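Lurden 小件工作台与围护改造项目
阶段进展报告（第二期）
提交对象：Rosenthal 资助办公室
项目地点：Skimolport 二号楼底层
报告日期：4/6/23

一、报告范围

本报告覆盖自上一期报告提交以来的工作，内容包括台面面板的选定与安装、围护图案板的印制与固定、铝型材构件的校平、小件库的登记与编码，以及与之相关的经费和进度情况。照明改造和地面找平属于楼宇方的工作，本报告只在与台面验收有关处提及。

上一期报告中列为“待定”的事项有三类：台面颜色、围护板是否印图、小件库的登记口径。前两类已在本期内关闭。登记口径已定，补登工作还剩一部分，见第五节。

资助协议附件中所用的“小件”一词，本期起统一按下述定义执行：可放入标准样品盒、单件可用手指或小镊子取放、没有尖锐刃口的零件、配件及其残片。原附件把“残片”排除在外，项目组在登记中发现相当一部分物品无法判断是完整件还是残片，例如弧形的塑料小片、断口已磨平的卡扣。经与资助办公室的 Dolores Holloway 书面确认，残片纳入登记，另设状态字段加以区分，不影响原定数量目标的计算方式。

二、总体状态

进度：按修订后的计划执行。台面与围护按期完成，小件库登记超过目标，编码标签落后于计划。

经费：在批准额度内。围护板一项有超支，由台面一项的结余抵补，总额未变。

质量：台面平整度第一次测量不合格，返工后合格。围护板接缝有一处尚未处理。

需要资助办公室决定的事项：一项，即标签耗材是否可以从“设备”科目调整至“材料”科目，见第七节。

三、台面面板

上一期报告附有四种候选面板的对照表。对照的依据是小件在台面上的可辨识程度、表面清洁的难易、边缘耐磕碰程度和供货周期。价格差异不大，没有作为主要依据。

候选面板中，纯白面板在第一轮即被排除。小件库里白色和近白色的件占比较高，垫片、圆片、护套、弧形残片多为白色，放在纯白面板上，斜看尚可辨认，正上方看时轮廓与底色几乎没有区别。深灰面板的情况相反，白色件清楚，灰色的螺丝类小件则难以找到。项目组原倾向于浅蓝面板，但浅蓝与围护图案同色系，台面与侧壁的交界处容易看混，清点时不便。

最后选定的是米色带细斑点的面板，由 Fluvano 供货。白色件与米色底之间的反差不算大，但是轮廓连续可见；灰色件的反差足够；淡紫一类的浅色件也能与底色分开。细斑点曾引起讨论。Decha Boonchu 在试用记录里指出，最小一档的灰色件与斑点尺寸接近，远看可能混淆。为此项目组做了一次对照：把同一批小件随机撒在有斑点和无斑点的两块米色样板上，由不知道件数的人员捡拾，比较漏捡情况。两块样板的漏捡都集中在最小一档，有斑点的一块略多。考虑到无斑点样板的供货周期要延长到十月以后，且有斑点的一块在使用后不易显出划痕，项目组仍选用有斑点的面板，同时规定最小一档的灰色件在台面上不单独散放，收工时用浅盘过一遍。

面板到货后的验收情况如下。外观检查未见崩边，一角有运输压痕，位于背面，不影响使用，供货方已确认并记录在送货单上。尺寸与图纸相符。第一次安装后测量平整度，中部偏低，放上圆形件后会缓慢向中部滚动。原因是下方支撑的横梁调平时参照了地面，而该处地面本身有坡度。拆下面板，改以型材顶面为基准重新调平，复测合格，圆形件静置不动。返工占用了原计划留给围护板的时间，围护板的安装因此顺延，没有影响总工期。

台面清洁规程已写入现场手册。要点：干擦为主；不用含颗粒的清洁膏；油渍先用吸油纸按压再擦；擦拭方向由后向前，碎屑落入前方的接料槽后统一过筛，筛上物不得直接丢弃，须由当班人员看过再处理。过筛这一步是补充进去的，起因是登记初期曾在废料中找回若干已编号的小件。

四、围护与型材

围护的作用有两点：防止小件滚落到台外，以及遮挡后方走道的杂乱背景。原方案为无图素板。资助协议签署后，Lurden 的开放日安排确定，现场每年有几次接待访客，场地方提出围护内壁希望有图案。项目组同意，条件是图案不得降到台面高度以下的接缝处，也不得使用与小件相近的颜色。

图案定稿为蓝色电路板图形，侧壁为蓝色的引脚状图形，后壁是较暗的、近似城市轮廓的电路图样，加一条亮蓝色的折线，上方居中为蓝色齿轮标志。定稿过程中改过两次。第一稿中有白色光点，分布密，取样人员反映视线容易被带走，删除。第二稿的折线位置过低，靠近台面后沿，与放在后排的浅盘相互干扰，上移。第三稿即现用稿。

印制由 Fluvano 介绍的本地印刷厂完成。打样与成品之间蓝色略有偏差，成品稍深。Dolores Achterberg 到厂对色，判断在可接受范围内，没有要求重印。图案板的费用超出原列额度，超出部分包括改稿费和对色的差旅，明细见附表。 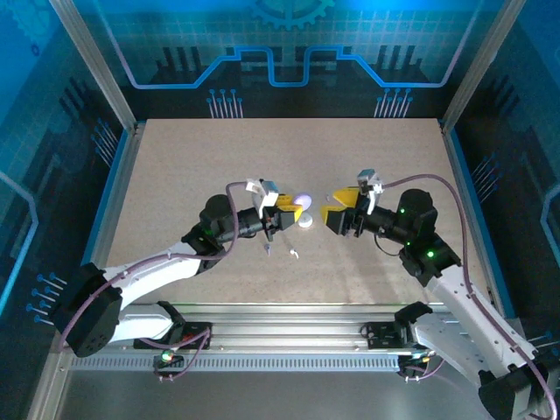
撰文 / Amos Nguyen-Tran　　校核 / Dolores Achterberg　　栏目 / Skimolport 现场进展

型材部分。台面前方沿全长布置银色铝制横轨，正面带一条有孔的长条，后侧两角为银色立柱，横轨前方的铝面作为操作人员一侧的过渡区。型材的接头用了两种角码，前期采购的一批孔位偏松，紧固后仍可晃动，已全部更换。更换下来的角码没有退货，登记后转入小件库，作为“紧固与连接”类的样件使用。

立柱的垂直度以吊线复核，左后一根偏差较大，加垫后合格。垫片的规格和位置已标在图纸上，日后拆装时须按原位复装。

前方铝面的处理尚有一处争议。现状为银色本色面，光照下有反光，清点最小一档时，操作人员需要侧身避开。Decha Boonchu 建议贴哑光膜。Dolores Achterberg 认为膜的边缘会积屑，而且揭换时容易残胶，建议保持原状，通过调整灯位解决。目前按后一意见执行，等楼宇方完成照明改造后再评估。如果届时反光仍影响清点，再贴膜，所需费用很小，在现有额度内可以解决。

围护板与台面之间的缝隙是本期遗留的主要质量问题。设计缝宽小于最小一档小件的厚度，实际安装后后沿右段缝宽超出，薄圆片有可能立着滑入。临时措施是在该段压一条可拆的软条。正式处理需要把后壁板下移，而板的固定孔已经打好，下移意味着重新开孔。项目组的意见是先用软条，观察一段时间，确认是否有小件进入缝隙，再决定是否重新开孔。观察记录由当班人员在交接表上填写，“无”也须填写，不得留空。

五、小件库

（一）数量

协议目标为 2,000 件。截至本期统计截止日，已登记 2,314 件，含残片。统计口径为“已有唯一编号且已入盒”，只有编号而未入盒的不计，只有照片而无实物的不计。

超出目标的部分主要来自一批计划外的捐入件。捐入方为 Lurden 的一家前供应商，清库时整箱移交，未附清单。该批物品混装，含大量重复件，按规程同型件超过规定上限后不再单独编号，改为整袋登记，整袋按一件计。因此实际件数多于登记件数。资助办公室如需实际件数，须另行安排清点，项目组认为没有必要。

（二）分类

小件库分为四大类：紧固与连接、片与盘、圆件与球件、异形与残片。类名沿用 Achterberg 在第一期中提出的方案，曾有意见要求按材质分类，未采纳，理由是登记人员无法仅凭目测可靠地区分多种塑料，按外形分类的重复一致性更好。

紧固与连接类包括螺丝、螺母、销、卡扣、角码及形状近似而用途不明的小件。此类的难点在于“近似件”。部分灰色小件外形像螺丝，但没有清楚的螺纹，也可能是断下的轴头或定位销。登记表原设“螺丝”一栏，后改为“螺丝状”，允许登记人员不作判断。已按“螺丝”登记的记录不回改，由校核人员在抽查时逐步修正。

片与盘类以扁平圆片为主，颜色多为白色。此类登记最快，错误也最多。圆片的直径接近，不用卡尺无法区分，而登记初期为赶进度曾以目测入盒。本期对该类做了全量复测，把误入的件挑出重新入盒，占用工时较多，是标签进度落后的原因之一。

圆件与球件类包括球、半球、纽扣状件和圆帽。浅色件多，淡紫偏白、乳白、浅灰之间的边界在不同灯光下不稳定，同一件在上午和傍晚由不同人员登记，颜色字段可能不同。处理办法是颜色字段只记大类，另附色卡编号作为参考，色卡编号不参与检索。规程中写明：如对形状没有把握，例如只能看到一侧而不能确认是否为完整球体，记“圆形件”，不写“球”。

异形与残片类为兜底类别。白色弧形小片在此类中数量最多，来源不一，有的是护圈断裂后的一段，有的可能本身就是独立的卡片。该类设有“完整性”字段，可填完整、残缺、不明。目前填“不明”的比例偏高，项目组不打算压低这一比例。强行判断会给后续使用者带来错误信息，而“不明”件在检索时可以整体排除。

（三）登记流程

本期流程作了如下调整。

原流程为一人登记、一人入盒，两人之间以纸质单传递。抽查中发现单据与实物错位的情况，多发生在交接班前后。新流程改为同一人完成登记与入盒，另一人在入盒后按编号抽取核对。抽取比例由校核人员决定，不事先告知。

小件在台面上的摆放也作了规定。待登记件放在台面左侧，已登记未入盒件放右侧，中间留作测量与比对用。最小一档和弧形残片须彼此隔开放置，不得叠放。薄片压在圆件下面时取件容易带飞，曾有片件弹出后在台面后沿找到。规定实施后此类情况在交接表上没有再出现。

浅盘在本期内统一更换，旧盘深浅不一，部分盘底有加强筋，薄片会卡在筋间。新盘盘底平整，盘口有倒角。旧盘转作暂存用，不上台面。

（四）编码与标签

编码由类别字母、顺序号和校验位组成。校验位是 Gergely Dobos 坚持加入的，他在 Lurden 负责库房数据，原有库房系统没有校验位，手工录入时的错号长期无法自动发现。加入后录入界面会当场拒绝错号，登记速度略有下降，返工减少。

标签进度落后。原计划在本期内完成全部盒标签，实际完成片与盘类和圆件与球件类，另两类未完成。原因除前述复测占用工时外，还有标签纸的问题：第一批标签纸在样品盒的侧面贴附不牢，翘边后互相粘连，已贴部分需要重贴。换用的第二批纸贴附正常，但宽度略大，版式须重新排。新版式已由校核人员确认。

未贴标签的盒子目前以手写号码条代替，号码条夹在盒盖内侧，不影响检索，只是外观不统一，开放日前须完成替换。

六、人员与分工

Gergely Dobos：登记系统、编码规则、与库房数据的对接。
Dolores Achterberg：台面与围护的技术校核，供货方联络，小件分类规则。
Decha Boonchu：台面试用记录、现场规程、登记人员的带教。
Amos Nguyen-Tran：报告、经费台账、与资助办公室的往来。

本期内登记人员有更替，离开者的账号已停用，其经手的记录由校核人员加大抽查比例。抽查结果未见系统性错误，个别记录的尺寸字段漏填单位，已补。

新登记人员的带教按现场手册进行。手册本期修订的部分包括台面清洁、浅盘使用、残片判定和交接表填写。带教中反映较多的问题是残片与完整件的边界，手册原有的文字说明不够，已增加对照实物盒，盒内放置各类边界件，附校核人员的判定，可随时取用比对。对照盒内的件不计入登记数量。

七、经费

本期支出按科目说明如下，金额见随附台账，本文只说明差异的来由。

台面：低于预算。面板单价与报价一致，结余来自运输，供货方把本项目的货与 Skimolport 另一订单合并发运，分摊后费用降低。返工未产生外部费用。

围护：超出预算。原因为图案改稿、对色差旅，以及按图案重新裁板产生的一块废板。废板可裁小作接料槽的侧挡使用，已留存。

型材与紧固件：与预算基本持平。角码更换产生了额外支出，与取消的一组备用支架相抵。

小件盒与浅盘：与预算持平。

标签及耗材：高于预算。第一批标签纸未能退货。该支出原列在“设备”科目下，系预算编制时与标签打印机合列所致。现申请把耗材部分调整至“材料”科目，总额不变。依协议，科目间调整须由资助办公室书面同意。在得到答复之前，该支出暂挂，不计入两个科目中的任何一个，台账中以单独一行列示。

人工：低于预算，系登记人员更替期间有空缺所致。空缺期内的登记工作由在岗人员分担，没有发生加班费用。项目组不申请把该结余用于其他科目，留待补贴标签时使用。

八、偏差与处理

偏差一，台面平整度首次测量不合格。已关闭。处理方式见第三节。安装规程中已增加“以型材顶面为基准”的文字。

偏差二，后沿右段缝宽超差。未关闭。临时措施有效期至下一期报告，届时须给出正式处理意见。

偏差三，圆片类误入盒。已关闭。全量复测已完成，复测记录存档。今后该类登记须附卡尺读数，没有读数的记录系统不予保存。

偏差四，标签纸贴附不牢。部分关闭。新纸已到，重贴未完成。

另有一项观察，不列为偏差：台面使用一段时间后，左侧待登记区的细小划痕多于右侧，推测与倾倒浅盘的习惯有关。划痕目前不影响辨识。现场已提醒登记人员用手把件拨出，不要整盘倾倒。

九、风险

供货。面板若需更换，Fluvano 目前的供货周期比首次订货时长。项目组拟订备用面板一块，与现用面板同批次，以免色差影响前后记录的可比性。费用在台面结余内。备用面板平放存于二号楼库房，存放位置须远离暖气管。

照明。楼宇方的照明改造日期尚未确定。如改造后色温变化较大，颜色字段的前后一致性会受影响。应对办法是在改造前后各登记同一批对照件，比较颜色大类是否改变。对照件已选出，覆盖白、灰、淡紫及若干深色。

来源不明件。整箱捐入件未附清单，其中可能混有不符合小件定义的物品，如带刃口的件。登记前须先做一次粗选，粗选时戴手套。目前已粗选的部分未发现刃口件，尚未开箱的部分不能据此推断。

人员。登记工作对个别熟练人员的依赖仍然较高。对照盒和手册修订可以缓解，不能消除。

十、对上一期意见的答复

资助办公室对第一期报告提出的意见，逐条答复如下。

意见：台面候选的比较缺少试用数据。
答复：已补。对照试验的原始记录随本报告提交，包括各档漏捡情况和样板编号。试验规模较小，不宜作统计推断，结论仅用于本项目选型。

意见：登记数量的口径不清。
答复：已在第五节（一）中写明，以“已有唯一编号且已入盒”为准。第一期所报数字包含少量只有编号而未入盒的件，这些件现已全部入盒，不需要更正。

意见：围护图案与项目目标的关系。
答复：图案为场地方要求，不属于技术需求。项目组对图案的约束仅限于不妨碍取放与清点。相关费用中，改稿部分是否由场地方分担，正在与对方商谈，尚无结论。如达成分担，将相应减少本项目支出并在台账中冲回。

意见：建议说明项目结束后小件库的归属。
答复：小件库随台面留在 Skimolport，由 Lurden 库房管理。登记数据一份交资助办公室，一份留 Lurden。捐入件的捐赠方未提出归还要求，书面确认正在办理。

十一、下一期计划

下一期为期 6 个月，至十月止。主要工作：

完成紧固与连接、异形与残片两类的盒标签，替换全部手写号码条。
完成整箱捐入件剩余部分的粗选与登记。
就后沿缝隙给出正式处理意见，必要时重新开孔并调整后壁板。
配合楼宇方照明改造，完成改造前后的对照登记，评估前方铝面是否贴膜。
把登记数据导入 Lurden 库房系统，由 Gergely Dobos 出具导入核对表。
修订现场手册，把本期以通知形式下发的零散规定并入正文。

数据导入前需冻结编码规则。冻结之后，类别字母不再增改，确有需要时以附加字段解决。Dobos 已要求各人在冻结前提交意见，目前收到的意见集中在异形与残片类是否再分小类，倾向于不分。

附件

附件甲：台面对照试验原始记录
附件乙：面板验收单及平整度测量记录（含返工前后）
附件丙：围护图案各稿及对色记录
附件丁：小件登记汇总表
附件戊：经费台账及科目调整申请
附件己：现场手册修订页

附件丁中“整袋”登记的条目以星号标出。附件乙的测点编号与第一期图纸不同，对应关系写在该附件首页。

往来文件请寄 Skimolport 二号楼项目收件处，注明 Lurden 小件项目第二期。科目调整的答复请同时抄送 Amos Nguyen-Tran 与 Dolores Achterberg。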